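Thread on Rulano's goalkeeper distribution this season, and why the pass completion figure keeps misleading people. Own data, logged by hand from match video.

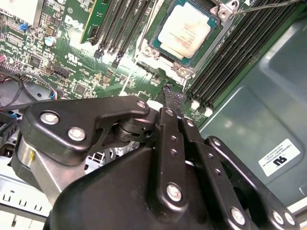 1/ Headline number first. Across the matches I have logged, the keeper attempted 242 passes from open play. Goal kicks and free kicks are excluded. If you include them the total rises sharply and you end up measuring the manager's set routine.

2/ I split passes at 40 metres. Short ones go almost entirely to the left centre-back. The right centre-back gets very few, even when he is free.

3/ Against Histach the pattern broke. They pressed with two forwards and left the left side open on purpose. The first pass went there, the full-back came up, and the ball was turned over near the touchline. Same trap three times before the break.

4/ None of those count against the keeper. Each pass was completed. The possession was lost one pass later. This is the whole problem with using completion rate for goalkeepers.

5/ So I log a second value: does the team still have the ball after 3 further passes? Yes or no. It is crude. It takes no account of pitch position or score.

6/ On that measure the short left-sided pass drops from his best option to his worst against a two-man press. Against a single forward it holds up well. The long diagonal barely changes either way.

7/ Saranya Suvarna asked whether the wind at Prerkamo's ground skews the long passes. Probably. It blows end to end there and I have not corrected for it. I have tagged those matches so they can be taken out.

8/ With them out, the long diagonal looks slightly better. The sample is then too small to say much.

9/ On coding: a pass is "pressed" if an opponent is within five metres of the keeper when he strikes the ball. Judged by eye. I recoded one half a month later and disagreed with myself on a handful, mostly back-passes hit first time.

10/ What I would change: start the right centre-back wider and five metres deeper. Amarasinghe did this in August with a slower defender and still got out through the middle.

11/ I will not publish rankings until every keeper has at least 200 open-play passes. Two of them are well short.

12/ Spreadsheet goes up once I have fixed the column for headed clearances. At present it counts some of them twice.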